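The Computer Under the Stairs

My father-in-law's computer died in November, on an evening when he was trying to print a crossword. He called me, because I am the person in the family who once fixed a toaster. By the time I got there he had unplugged everything, including the lamp, and was standing over the tower with the look of a man who has been asked to say a few words at a funeral.

"It's old," he said. "I suppose we get a new one."

I said I supposed so too. Then I carried it out to my car, where it rode around for three weeks, sliding from one side of the trunk to the other every time I turned left.

Most of us own a machine like this. It's under the stairs, or behind the winter coats, or holding up a box of something else we don't want. We don't use it and we can't throw it away. There are tax returns in there, possibly. There are certainly photographs of a vacation we remember as better than it was. I've come to think that the dead computer is the modern version of the good china: handed down, never touched, and moved from house to house at great personal cost to somebody's back.

I decided to find out what happens to them. My first stop was a repair shop in Cultthorpe run by Reynaldo Castillo, whose front window has carried the same hand-lettered sign for 16 years. It reads WE CAN PROBABLY FIX IT. The word "probably" was added later, in a smaller hand.

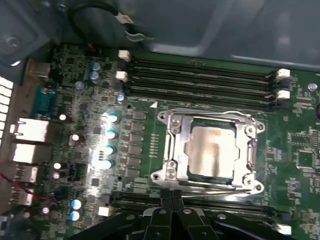 A desktop motherboard with its processor held in the socket.

Castillo has views on dead computers, and the main one is that hardly any of them are dead. People bring him a machine and tell him it's finished. He opens it, removes enough dust to knit a second, smaller cat, plugs it back in, and it starts. He charges $17 for this. Some customers are delighted. A surprising number are annoyed, having already picked out the new one.

"They wanted a death certificate," he told me. "I gave them back the patient."

He doesn't blame them. The new one is thin and comes in a nice box, and the old one sounds like a hair dryer in a mailbox. But he thinks we've been talked into a strange idea of what old means. He drives a truck older than his assistant. His refrigerator came with the house. Yet a computer that still adds and subtracts perfectly well is treated, after five or six birthdays, as if it ought to be grateful for a quiet afternoon and a blanket.

From Cultthorpe I drove to Mackay, where the county runs a drop-off for electronics in what used to be a carpet warehouse. It still smells of carpet. Last year the place took in 2,322 computers, along with a bread machine that somebody insisted was a printer. Wycliffe Lema manages the floor, and he has seen every way there is of saying goodbye. Some people heave the thing out of the back seat and leave with the engine running. Others linger. One man asked if he could come back and visit.

What they all want to know about is the data. They ask it in a lowered voice, the way you would ask a pharmacist. Lema explains that the drives come out first and go through a shredder, and then he lets them look at the shredder, which seems to help. He has watched grown adults wave to a hard drive.

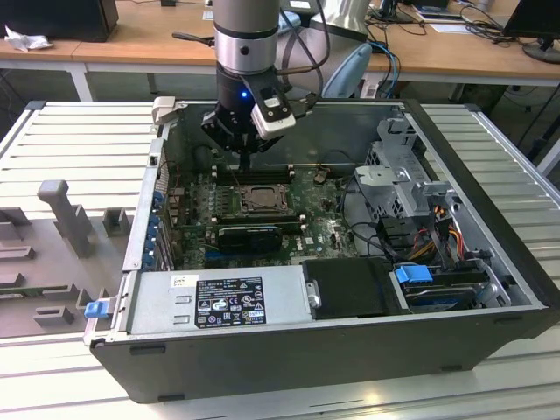

I had never looked inside a computer before I started on all this, and I'd been using one every day for most of my adult life. I think I pictured something fuller. For what they cost you expect a bit of crowding, like the inside of a watch, or at least like the inside of my car. Take the side off and lay the tower down, though, and you get one green board lying flat in a metal box, with a socket near the middle that can sit there empty, waiting for the only part anyone brags about. I found this oddly cheering. It looked like something a person could learn.

So I tried. Castillo runs an evening class in the back of the shop, and I signed up for it and brought the machine from my trunk. There were eight of us around two tables. One woman had come with a Torell desktop she'd bought for college and a grudge to go with it. A retired couple shared a single screwdriver and a running argument. The first thing we were taught was to touch something metal. The second was to put our screws in a muffin tin, a different cup for each stage, and never to move the tin. I moved the tin. I won't describe the next half hour.

Everybody who does this for a living will tell you that the hard part is the screws, and they're right. 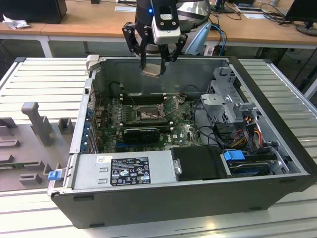

The other hard part is nerve. You're told all your life not to open the thing. There's a sticker on the back that says so, and the sticker has the tone of a school principal. Breaking it feels like a crime for a few seconds and then it feels like nothing at all. The woman with the Torell slit hers with a house key and said a word I can't print here. By nine o'clock she had her memory out and back in again, and was helping the retired couple, who had stopped speaking.

My father-in-law's computer is a Drulitz, a brand I have never seen before or since. Castillo hadn't either, and he called his assistant over to look at it. The trouble was the power supply. He had a used one on a shelf, and he let me put it in myself while he stood close by with his hands in his pockets, which I believe was costing him something. I pushed the button. There was a click, then a whir, and then the crossword, still waiting to be printed.

The repair came to less than dinner for two, and I drove the machine back that weekend, belted into the passenger seat. I also brought news of what we had recovered. There were 197 photographs on it, and most of them were of a boat. It was not his boat. He'd never owned one. He had been thinking about it for a while, he said, some years ago, and had wanted to look at it from a few sides.

He was pleased to have them back. He thanked me, made coffee, and showed me where to put the computer, on the floor beside the desk. The desk was taken. In the three weeks I'd had the old one in my trunk, he had gone out and bought a new one, and it printed crosswords beautifully.

The Drulitz is under his stairs now. He says he's keeping it as a spare.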